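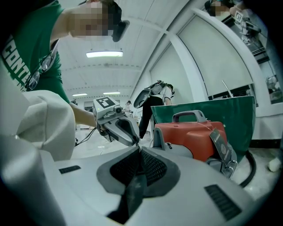

The Van Beek folding step stool, four months in

Last updated in April
4 min read

I am not a tall person, and I live in an apartment designed by someone who thought the top shelf of a kitchen cabinet should be level with the ceiling fan. For years I got by on a dining chair and poor judgment. Then my sister saw me getting the soup pot down and sent me a link to the Van Beek.

It has 2 steps, it folds to the width of a decent cookbook, and it cost me 49 dollars at the Hevano on Lolesham Road, where it was stacked between the garden hoses and the birthday candles. The box said "no assembly required," and then contained a bag with four rubber feet and a page of drawings. I count that as assembly. It took eleven minutes, nine of which went to the last foot, which did not want to be a foot.

Once up, it stays up. I'll give it that before I start complaining. The old Gimano stool I had in college used to walk across the linoleum whenever you reached left, and this one doesn't budge. The top step is deep enough for both my shoes with a bit to spare, and the hand rail comes up to my knee, exactly where I have never once wanted a hand rail. I hang a dish towel on it.

Folding it is the part I have feelings about. There's a latch under the top step, and the instructions tell you to "press gently while lifting." Gently does nothing. What works is pressing like you mean it, lifting, swearing a little, and letting go at the moment you've given up. By March it had loosened some, or I had. The sound it makes is a single loud clack that sends the cat to the far end of the apartment, and she doesn't come back until dinner.

The color is sold as "oat." It's beige.

I've used it for light bulbs, the smoke alarm (twice, both times at 2 a.m.), curtains, and the box of holiday plates I could have left where it was. It is also a fine place to sit while waiting for a pot to boil. My one real gripe is the sticker on the top step, a large warning about not standing on the top step. If I can't stand on it, I own a one-step stool with a shelf.

Would I buy it again? Yes, with the same face I make when I renew my car insurance. If your ceilings are higher than mine, get the three-step one and somewhere to put it.

Comments (3)

Uzma Paracha
The sticker comes off with a hair dryer and an old gift card. Ours is now a legal two-step stool.

tallish_in_ohio
Mine came with three feet. I wrote to them and they mailed me four more, so if anyone needs a foot, let me know.

Bren
Does the latch pinch? My last one got my thumb and I still hold a grudge.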